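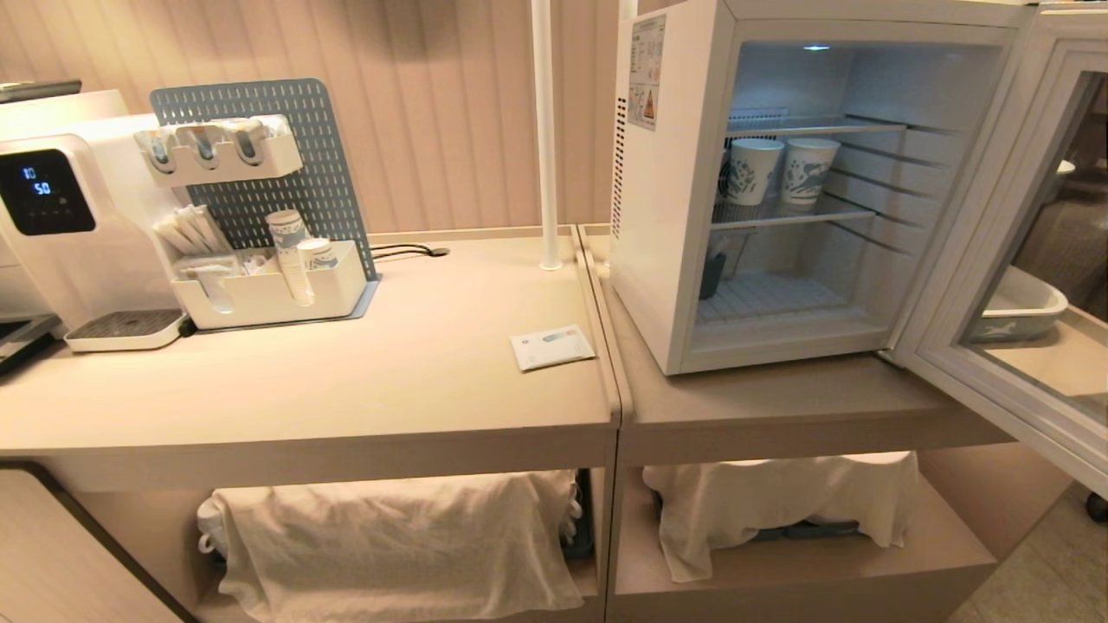 Drinks cell from the head camera, fridge door open, two paper cups on the middle shelf.

Flenum drinks cell: setup and upkeep

Maintained by Hemant Bajpai. Last revised 28th October.

What this covers

Flenum is the drinks cell on the Zistetti site. The robot works at two cabinets standing side by side, with the water dispenser and the cup caddy on the left one and the mini fridge on the right. These notes are for whoever sets the cell out or puts it back after a fault. Arm calibration is in the Gidance notes.

The right cabinet top sits slightly lower than the left. The two heights are stored separately as left_top and right_top. Measure both again if either cabinet has been moved, even by a little.

Setting out

Put the dispenser at the far left with its drip tray facing the robot. The pegboard goes to the right of it. Keep the power cable behind the pegboard and run it towards the back wall.

Stand both stacks of paper cups in the right part of the caddy, taller stack on the left. Stirrers and straws go in the left section. Packets go in the three-compartment holder near the top of the board.

Leave the towels over the lower shelves. The stock underneath is not part of the task.

Fridge door

The door must open fully to the right. The glass gives poor depth readings, so the planner uses the white door frame as its reference. Wipe the glass and the frame before a run.

If the robot misses the door edge three times, stop it and rerun the fridge fit. Do not edit the offset by hand.

Routine care

After every session: empty the drip tray, refill the cups, close the fridge.
Every 5 sessions: wipe the head camera lens and check the finger pads. Pads last some 4 weeks here.

Known issues

Blue reflections from the dispenser display can upset cup detection. Lower the exposure by 2 steps.
Cups from the old March batch stick together. Separate them before loading.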